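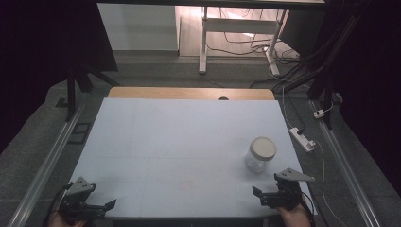
Visit notes, Jomus site, Wednesday

The morning was given over to one fault. Jomus records manipulation demonstrations with hand-held grippers, and in September one of the recording cells started to produce episodes in which the right jaw was logged as closed while the operator had it open. Drevik, who supply the grippers, had been on site before us and left a report. We were shown the cell, the logs and the parts that came off.

The task at the cell is plain. An operator stands at the near edge of a covered table with a gripper in each hand, picks up a lidded glass jar, moves it to a new spot and lets go. Both grippers are wired. The position of the fingers is read at the handle and written alongside the video, and the policy trained on the data sees only those two things.

The batch under review had 227 episodes. Of these, 207 passed the automatic check. The rest were rejected for a jump in the right finger reading, and the site then found that the check had been too generous: it looked for large jumps only. Five of the passed episodes held a shorter dropout, in which the reading went to zero and came back before the checker's window closed. Zero on this model means fully closed. An open hand near the jar was therefore recorded as a full squeeze.

**Cause**

Drevik put it down to the cable. The right lead drops from the handle and trails down the side of the operator, and it is pulled each time the arm reaches across. The strain relief on the affected unit had worked out of its seat, so the load went to the connector. We handled the removed part. The latch was worn on one side and the plug could be rocked by hand with very little effort. On a bench meter the signal line opened at the end of each rock.

The left unit was tested the same way and showed no fault. The site's view is that it does less reaching in this task, which fits, though no one has measured it.

**Consequences**

A model trained on the batch was tried on an arm at Galbraith, the partner lab. It closed early on the approach and struck the jar with the fingertips. On one run the jar went over and rolled off the table. The glass broke on the floor inside the guarded area. There were no injuries. Galbraith stopped the trial, cleaned the cell and sent the run logs back, and the comparison of those logs with the training data is what exposed the dropouts.

I asked why zero had been chosen for a missing signal. The answer was that the firmware came from an older tool where closed was the safe state. With glass in the fingers it is a poor choice. Drevik will change a lost signal to a separate error value, and the recorder will end the episode when it sees one.

**Changes made**

- Strain relief replaced on both units, with a clamp at the handle.
- Wiggle test on each connector before a session, logged by the operator.
- Checker window shortened. The old batch has been run through it again.
- Jar tasks at Galbraith moved to plastic jars until a new model has passed.

**Remarks**

The discussion of floor cabling was less settled. Leads and mains extensions share the space where people stand, and a foot on a trailing lead loads the same connector as a long reach. Jomus is considering an overhead drop. Kerance, whose people were on the tour with us, use one and reported that it tangles when the operator turns. No decision had been taken when we left.

The rejected episodes have been kept. We requested a copy of the raw finger readings for our own checker and were told to expect them once the re-run is signed off.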